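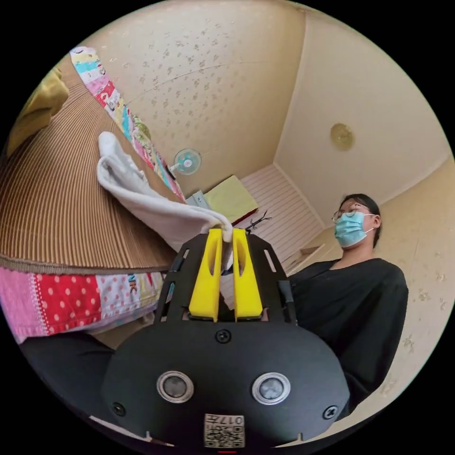 Small-Room Textile Storage: Sorting, Folding and Hanging Household Cloth

Term report, Household Systems module

1. Purpose

The project set out to reduce the floor area taken up by loose textiles in a small rented room. The items were towels, plain cloths, patchwork covers and everyday clothing. The room has a single ceiling light and no built-in closet, so all storage had to be added without drilling.

2. Materials

Two hanging rails were compared, the Vurkent and the Odel. Both are free-standing and were bought used. Lidded boxes came from Femutau. The total budget was 975 kronor, of which the rails took the larger share. Textiles were weighed on a kitchen scale in small batches. The first batch, towels and cloths only, came to 2433 grams.

3. Method

Textiles were divided into 4 groups: towels and cloths, patchwork pieces, knitwear, and other clothing. Each group was stored for one week folded in boxes and one week draped or hung. At the end of each day we noted which items had been moved and whether they had been returned to the same place.

Towels were folded in thirds along the long side. Patchwork pieces were folded once only – the seams are thick and a second fold makes the stack lean.

4. Results

Draping worked better than boxing for towels and cloths. They were used daily, and the box lid was left open on most days. Patchwork covers stayed in place under both arrangements. Knitwear stretched at the shoulders when hung and was moved back to a box after three days.

The Odel rail held 11 pieces before the crossbar began to bend. The Vurkent rail did not bend under the same load, but its feet project further into the room and block the lower drawer.

5. Sources of error

Laundry was done on different days in the two weeks, so the number of items in storage varied. Draped cloths also hid smaller items underneath, and two socks were recorded late.

6. Further work

A narrower rail from Lü will be tested in March with the same four groups. The ceiling height still has to be measured before a second tier can be added.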